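**12 June 2026 - dye bench, Lirnach workshop**

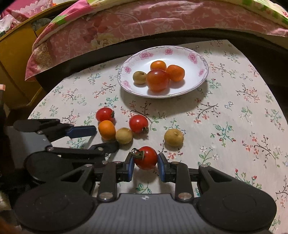

*Tomatoes and the flowered plate, on the cream cloth.*

Long day, and I want to get it down before I forget which jar was which (again). Asmaa came in early to help me with the madder and we had the first pot going before the kettle had boiled, so that tells you something about the kettle.

The question for this week is still the Sutelau wool. It takes yellow beautifully and it takes blue well enough, but every red I have put on it so far has come out a sort of tired brick. Tuva thinks it is the water. I thought it was the madder, and spent most of last week blaming the poor madder for everything, so today we did it properly and split the batch.

**Pot A** - tap water, alum mordant, madder from the old Abdel Hamid sack. Brought up slowly and kept under a simmer. Skeins in once it was warm.

**Pot B** - rainwater from the barrel, everything else the same. Asmaa weighed the madder for both so I couldn't fiddle with it.

**Pot C** - tap water with a spoonful of chalk. This was Hendrik's idea, from a note he left on the shelf by the scales, and I can only half read it. It might say "chalk" or it might say "check." We went with chalk.

I left all three to cool in the pot and went to do the invoices, which I had been putting off since the spring. Atia owe us 212 for the sample cards and have been very polite about it. I have written them another friendly letter. The mordant order came to 1,055 with delivery, more than I wanted to spend, but it should carry us well into the fall if we are careful with the alum and stop lending it to the pottery people.

Back to the pots after lunch. I rinsed one skein from each and pegged them up by the north window, where the light is kinder and a good deal more truthful than the lamp over the sink.

- A: the same brick as before. Even, at least. I could live with it for a rug border.
- B: softer, more of a coral. Pretty, but it isn't what Latifa asked for.
- C: now this one is red! A real warm red with a bit of orange sitting under it. Asmaa shouted for me to come and look, and I nearly went over the step.

So either chalk was right or Hendrik's handwriting has done us a favor. I'll ask him on Monday. If the note did say "check," I would still like to know what he wanted checked.

One thing to watch: the tips of the C skein came out darker than the rest, and I think that is my fault for packing the pot too tight. Next time use the big enamel one and give the wool some room to move. I also forgot to note when I took A off the heat. Asmaa says it was before the post came, so I am going with that, and I'm sorry to whoever tries to repeat it.

Latifa's order is for 6 skeins of red and she would like them in July. I think we can do it, but I want one more trial of C on the same wool before I promise her anything. The swatches are in the blue folder, labeled in pencil on the back. Please don't put them on the windowsill, as I want a fair start on the light test.

Sherif asked whether we could scale this up for the big spring weaving, where the plan calls for 2,000 grams of red. My feeling is yes, in several baths with the skeins mixed between them, but I would want a second pair of hands and a dry week. I told him I would think about it over the weekend, and I will, probably while weeding.

**To do**

- Repeat C in the enamel pot, same chalk, looser packing
- Ask Hendrik about the note
- Light test strips, half covered with card
- Keep the C bath for a second, paler dip - lid on, shelf by the door
- New pegs, the old ones are leaving rust marks

Asmaa has taken the coral skein home to knit up a square, so if anybody is looking for B, that's where it went.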